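Packing cell going in next month, what happens to the people on the line?
Posted in: Work and Shop Floor > Automation
19 Aug 2018

grainside_lead

I run the day shift in the packing room at a small company that makes wooden and painted game pieces. We have been told that a robot cell from Wedov goes live in September. It will pick painted blocks off the sorting table and put them into trays, a job that is done by hand now. I have 20 people on my shift and most of them rotate through that table.

Management has said there are no layoffs planned. They have not said much else. The people on my shift ask me every day what their jobs will look like and I don't have an answer. Some of them like the table because you can sit down and talk. Others hate it because of their wrists.

What I want to know from people who have been through this:

Does the work around the robot get better or worse? Who ends up fixing it when it stops? Did your pay grades change? And is there anything I should get in writing before the start date?

We got a login to the simulation the vendor is using to set the cell up, so I have been able to watch it try picks on a table like ours. Mostly it is one or two blocks at a time, lying at whatever angle they land. I was told the real cell is tested this way first so that changes don't cost us blocks or fingers.
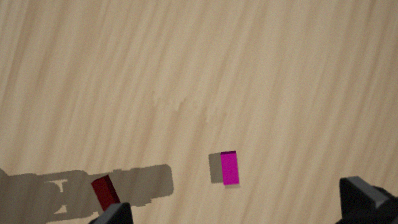
My own worry is the changeovers. We run a lot of short orders, and right now a person can switch from one color set to another by reading the ticket. I asked how the cell does it and was told "through the recipe screen." Nobody on my shift has seen the recipe screen. If it takes a technician every time, I will have people standing there waiting while the order clock runs.

I am not against it. I would just like to tell my people something true.

tray_and_tote

We put in two cells at our plant in Durno three years ago. Different product (bathroom fittings) but the same kind of job, parts off a flat surface and into a tray.

The work changed more than it went away. Before, we had six people at the table. Now there are two, and the other four moved to final check and to loading. The two who stayed are on their feet more than they were. They refill, they clear stops, they pull trays. Some of them miss sitting down together, and that is a real loss. When you work near the machine you don't talk as much. We ended up moving the break table closer and it helped a little.

On stops: for the first 90 days the vendor sent someone whenever it went down. After that it was on us. Most stops were small. Two parts touching, a part standing on end, a sensor that needed wiping. Your operators can clear these if somebody trains them and gives them permission. Ours were trained but did not have the permission for the first few weeks, so they stood and watched a red light until maintenance came. Ask about that now.

On pay: nothing changed at first. The operators were doing more technical work at the old grade and two of them left over it. After that the company made a cell operator grade. I would ask for the grade to exist on day one.

Things I would get in writing:

Who is allowed to clear a stop and restart.
Training hours, on the clock, for everyone who rotates through and on every shift.
What the hourly target is during the first months, and who answers for it if the machine misses it.
How long "no layoffs" lasts.

The last one matters. Ours was good for one year and people thought it was forever.

One more thing about the simulation. Let your people see it. We never did, and the first time anyone saw the arm move was the day it started. Your table people know which pieces roll, which ones stick together when the paint is fresh, and which ones look alike under bad light. The setup team would have saved weeks by asking.

m_solheim_plant

Depends on the vendor. We had Cluvus at the Solheim plant and it was fine. Changeover is picking from a list, anybody can do it. New items are harder and you need the engineer for those. Don't worry too much.

bench63

I'm on the other side of this, I was a table packer for years and I am a cell operator now.

Better for my hands, no question. I used to wear a brace and I stopped needing it. Worse for boredom some days. When it runs well there are long stretches where you are only watching — and watching is more tiring than it sounds. We asked to swap every two hours and the supervisor agreed. I would do that from the start.

The part I didn't expect was being blamed for it. The old rate was mine, and if I was slow I knew why. With the cell, the number on the board goes down and people look at you even when the camera is the problem. Our supervisor started writing the cause next to every stop, and the arguments mostly ended.

About the recipe screen, ask for it to be set up in the room before the start date, even if it isn't connected to anything. Let people press the buttons. The older workers on my shift were nervous about the screen, much more than about the arm, and an afternoon with it took care of most of that.

Also, keep the hand table. Don't let them take it out to make floor space. We still use ours for short orders and for the days when the cell is down.

grainside_lead

Thank you, this helps. I have a meeting with the plant manager and I'm bringing the list of four things plus the swap schedule. I had not thought about permission to restart at all. I also asked if the shift can sit in on the next simulation session and was told probably yes, in two groups.

I will ask about the hand table too. The floor plan I was given doesn't show one.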